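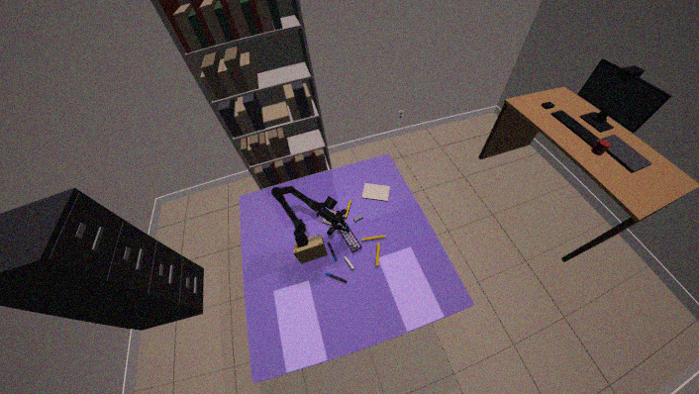 Paredes asked whether a club with no arm of its own could still enter the August round, and the answer is yes. The simulator is enough for both qualifying tasks, and a physical arm is only needed if a team wants to go on to the bench final.

Cerkell Desk Task Pack for School and College Clubs

Product code: 648
Supplied by: Iteck
Status: in stock, download only
Page last revised: Tue 28 January

Overview

The Desk Task Pack is a set of simulated rooms and scoring scripts for clubs preparing for the Erkham student competition. Each room holds one arm with a gripper, a working area at floor level and a number of small everyday objects. Pens, pencils, a remote control and a notepad are typical. Furniture stands round the working area so that the view has some clutter in it, as the competition rooms do.

The pack is aimed at teams who can already move an arm to a given point and want to start on grasping. It does not teach programming from nothing. Clubs starting from scratch should work through the Cerkell Starter Pack first.

What the download contains

Room files for the practice and qualifying tasks
Arm model with joint limits and gripper settings
Object library, with separate mass and friction values for each item
Scoring script and log viewer
Leader's notes (PDF)
Licence file for the club

Tasks

Task A - Single pick. The arm has to take hold of a named object, lift it clear of the rug and hold it still until the timer ends. Slipping is scored as a partial success if the object stays inside the working area.

Task B - Sorting. Writing instruments are to be separated from everything else. Objects may start in contact with each other or lie at awkward angles, and the start layout changes with every run. Thin round items roll when pushed from the side, so the approach direction matters more than speed. Most teams lose points here by closing the gripper too early.

Object positions are drawn from a list of 1,000 start layouts. The practice and qualifying lists do not overlap.

Requirements

A desktop or laptop with a separate graphics card is recommended. The pack will run on integrated graphics with shadows switched off, but camera-based detection should then be trained again, as the lighting on the rug and floor tiles will differ. Allow roughly 4 hours for a first installation on a school network, most of which is download time and permissions.

A mouse with a scroll wheel is needed for the room viewer. Touchpads work but are slow.

Scoring and logs

Each run writes a plain text log with joint positions, gripper state and contact events. The log viewer plays this back against the room, and a run can be stopped at any contact event for discussion. Logs from qualifying runs must be sent in unedited. The script adds a check value to each file, and a file which fails the check is not marked.

Known issues

The gripper may report contact with the rug when it is set very low. Raise the approach height by 2 mm.
In the log viewer, object names overlap when several items lie close together. Zoom in or switch names off.
Saved views from the previous version do not load. They have to be made again.

Licence

One licence covers one club, on any number of machines at the same address. Members may install the pack at home for the length of the competition season. Results may be shown at open evenings and in coursework, with the pack named as the source.

Related items

Cerkell Starter Pack
Cerkell Bench Arm Mounting Plate
Iteck Spare Gripper Pads, pair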